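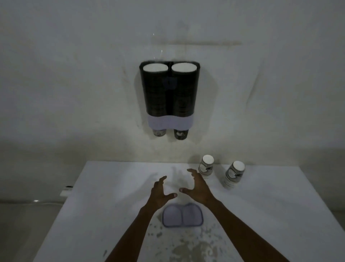
The case for dull paper cups

Most arguments about disposable cups are about whether they should exist. I have little to add to that one. Offices, clinics and waiting rooms go on buying them, and while they do, the specification deserves more attention than it gets. My view is that buyers should ask for the plainest cup that will hold the drink, in a single size, and should refuse nearly everything else on the price list.

A paper cup is a sidewall, a base disc and a lining. The sidewall is board, cut as a flat fan and sealed along one seam. The lining stops the board soaking. Print, embossing, a second wall and a textured sleeve are additions, and each adds weight, cost or trouble in sorting. A double wall is justified for coffee drunk slowly from a large cup. It is not justified for water, and water is what a good share of office cups are used for.

Last year I compared quotations from two suppliers, Mikska and Renholm, for a building shared by several small firms. The order was 3000 cups. Both offered a printed double-wall cup first and a plain single-wall one only when asked. Renholm's sheet listed the plain cup on its last page under "economy", a word that puts off the sort of manager who has visitors. Mikska did not list it at all, although it was in stock.

Size is the second fault. The building held three diameters, bought at different times, and only one fitted the dispensers on the wall. The others were left in open sleeves on the worktop, where they picked up dust and were taken in twos. A tube dispenser has a fixed range of rim diameters, and the cup should be chosen to suit it. The usual practice is the reverse: cups are bought on price and the fit is found out later.

Minimum orders make this worse. Jisport sells a good plain cup in cartons of 400, a sensible amount for a small kitchen. Its competitors want a pallet. A buyer who must take a pallet will not change size for years, however badly the first choice was made.

The usual objection is that plain cups look cheap to guests. I have seen no complaint that bears this out. At the Rivadeneira building, where the printed cups were dropped in August, the comments book has 48 entries for the following months. Most concern parking and the lift. One asks for larger teaspoons.

A firmer objection is heat. A single-wall cup of fresh tea is uncomfortable to hold, and people will double up, which cancels the saving. I accept this. The answer is to keep china mugs for hot drinks and to stock the paper cup for cold ones, and to say so in the order notes so that the next buyer does not undo it.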